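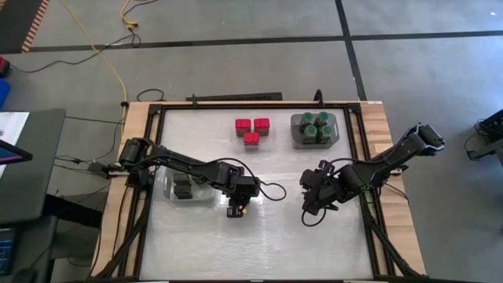 Figure 1. Green in the tray, red on the table.

Fanni Vincze and Aileen Dalisay
Sorting a spice shelf by colour

We wanted to know if lid colour is enough to put spices away by. Red goes in one bin and green in another.

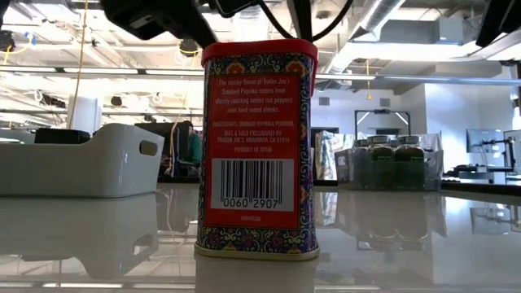
Labels were our second method. Reading them takes longer, and the wording varies a lot. The back of the smoked paprika tin has one ingredient and "Product of Spain", but you have to get through a sentence about roasting peppers first. The red lid is quicker to spot.
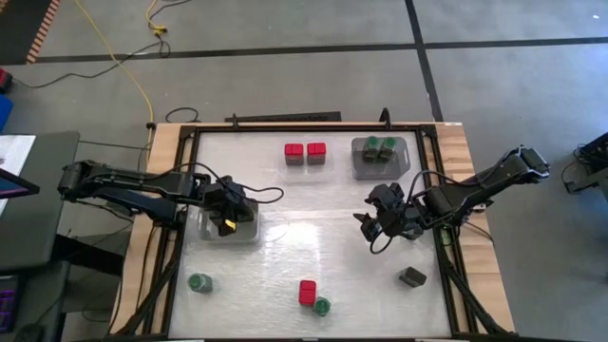
For a fair comparison we kept the same bins for both methods and took turns at the Rillby kitchen on Saturday.

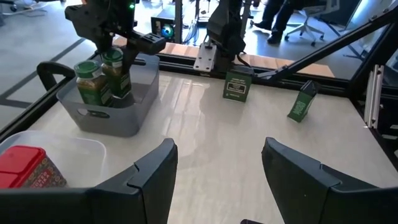 Boxes have no lid colour to go by, so we used the colour of the box itself.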